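Kitchen Tips for People Teaching a Robot to Do the Dishes

I've been recording dish chores for the Rivas project for a while now, and my notes to the other kitchens have gotten so long that I'm putting them all on one page. We run the practice kitchen in Drevbridge, and what we make there is examples: one chore, done start to finish by an arm that a person is steering, saved so the Siltar model can learn from it later. Our target is 300 good ones per chore. We have 41 for the dish drawer, so I am not exactly speaking from the mountaintop!

Wipe the counter before you start, and then wipe it again when the light changes. Ours gets a strip of sun in the late morning, and a smear I couldn't see at breakfast shows up like a neon sign by eleven. Plain microfiber and a little warm water is plenty (skip the sprays, they leave streaks on anything shiny and you'll be buffing all day).

Slow down near metal. I know, I know, everybody wants to get through the list. But the wrist camera is tiny and it sits right by the fingers, so a quick swing turns a nice silvery thing into mush. I give myself a full breath before closing the grip and another one after.

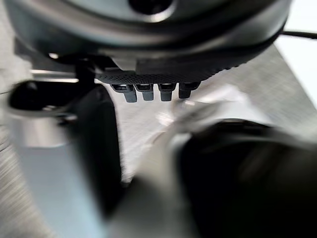 Gripper view over the gray tabletop. Moving too fast for a silvery object!

I keep takes like that, by the way, in a folder called "blurry." Don't delete them. The Nitlow people who sort our recordings asked for them, and a clip you think is junk may be fine from the head camera.

Now, drawers. Pull the drawer all the way out before you load anything, and do it as its own recording. I used to lump opening and loading together and it made a mess of the labels. Start with one or two pieces in the basket, get a couple dozen takes, then add more. A full basket on day one is a great way to lose an afternoon. And vary what goes in! Swap the colors, lay one thing flat and tip another on its side, move the plate over a few inches. If every take looks the same, all you've taught is one very particular plate in one very particular spot.

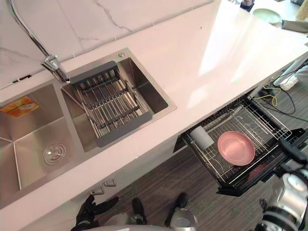

Pink plate in the pull-out basket, right gripper on the front edge of the drawer.

A few smaller things I wish I'd written down sooner:

Cap each take at 60 seconds. Longer ones wander.

Leave your drying rack in the same place for a whole batch, then move it for the next batch and write that down.

Cords on the floor get a look before every session. Mine creep toward the drawer like they're hungry.

Say the chore out loud before you press record. It sounds silly, but I label far fewer clips wrong this way.

Wash the practice dishes for real at the end of the day. They get handled over 200 times in a good week and they do get grubby.

Next up for us is cups, upright and on their sides, and I'll add to this page once I've got enough takes to have opinions.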